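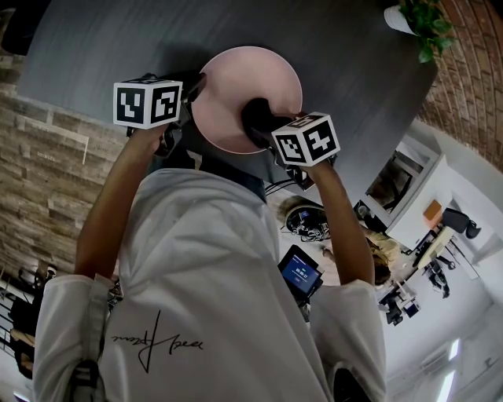 Comparison of two finger sets on a hand-held gripper pair

Project report, Module 2
Yufang Long, Sihan Deng, Junhao Jiang
Supervisor: Chunhua Lei

1. Aim

The project compared two sets of fingers for the hand-held grippers used in our demonstration recordings. The first set, Jenero, has stiff flat fingers. The second, Arrieta, has fingers that bend along their length when loaded. We wanted to know which set gives fewer lost grips on thin round tableware, and whether the change of fingers affects the pose data obtained from the marker cubes.

2. Equipment

Each gripper carries a white cube on top with black coded patterns on its faces. The pose of the gripper is calculated from whichever faces the head camera can resolve. The grippers are worked directly by the operator's hands, one in each, and are cabled to a logger called Plollo, written by a previous year's group. Finger opening is logged together with the cube pose.

The test object was a plate with a shallow rim. Plates were chosen because they must be held from opposite sides by both grippers and because the rim gives the fingers little to close on. All work was done over a dark grey tabletop with a matt surface. An earlier attempt on a glossy white bench gave false corners in the marker detection and was dropped.

3. Method

One trial consisted of closing both grippers on the plate, lifting it clear of the table, turning it a quarter turn and setting it down. Each operator did 40 trials with each finger set. Sihan Deng and Junhao Jiang acted as operators. Yufang Long ran the logger and marked the trials. The order of the finger sets was swapped between the operators.

A trial was marked as lost if either gripper came off the rim before the plate was back on the table. A frame was marked as bad if no face of one cube could be decoded. For the pose check, 2,000 frames were taken from the Jenero recordings and the same number from the Arrieta recordings.

4. Results

Jenero lost more grips than Arrieta for both operators. Most losses came during the turn, when the two grippers were no longer level and the flat fingers touched the rim at a single point. Arrieta fingers followed the rim through the turn but let the plate sag on lifting, and two trials had to be repeated after the plate touched the table early.

Bad frames were similar for the two sets. They occurred mainly when the operator rolled a wrist outwards and the cube was seen at a steep angle. The finger opening signal was less useful with Arrieta. When the fingers bend, the logged opening is smaller than the real gap at the tips, and we did not have a reliable correction for this.

5. Problems

The cable bundle pulled on the right gripper during the first session. Crescencio Lozano from the Nasdale workshop made a longer lead, and the session was repeated. The left cube was also refitted once after its screw worked loose, and recordings made before the refit were discarded.

6. Recommendation

Use Arrieta for plates and shallow dishes, and keep Jenero where the finger opening is needed as a measurement. The next group should fit a tip sensor or calibrate the bend against load before recording more data. A third cube on the table edge would also give a fixed reference for the head camera, which we did not have.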